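When the hand won't let go: clearing a stuck grip on the Plorkow

Sooner or later your Plorkow will pick something up and decide to keep it. Ours has done it 3 times since January, always with visitors in. The fault log calls this "grip release timeout", a grand name for sulking.

Step 1. Stop the arm
Press pause on the Jokis pendant, then the red button. Pause alone leaves the wrist live, as we learnt at Durholm at the cost of a mug.

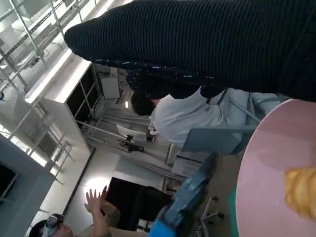 Tell everyone else in the room that you've stopped it, and out loud. People wander, and the restart tone sounds exactly like somebody's phone.

Step 2. Take the weight off the fingers
Go in from the side, never over the top. One person only. Steady the hand at the wrist and leave the fingertips alone. Soft things such as melon are the worst offenders — the force reading drops as they squash, so the hand squeezes harder. 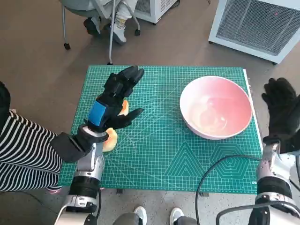

Step 3. Bleed the grip
Hold the release key for 17 seconds. The Matheson manual says less. The manual is an optimist.

Step 4. Reset the force limit
Set it back to 700 in the hand menu, save, and wipe off any juice before you re-enable.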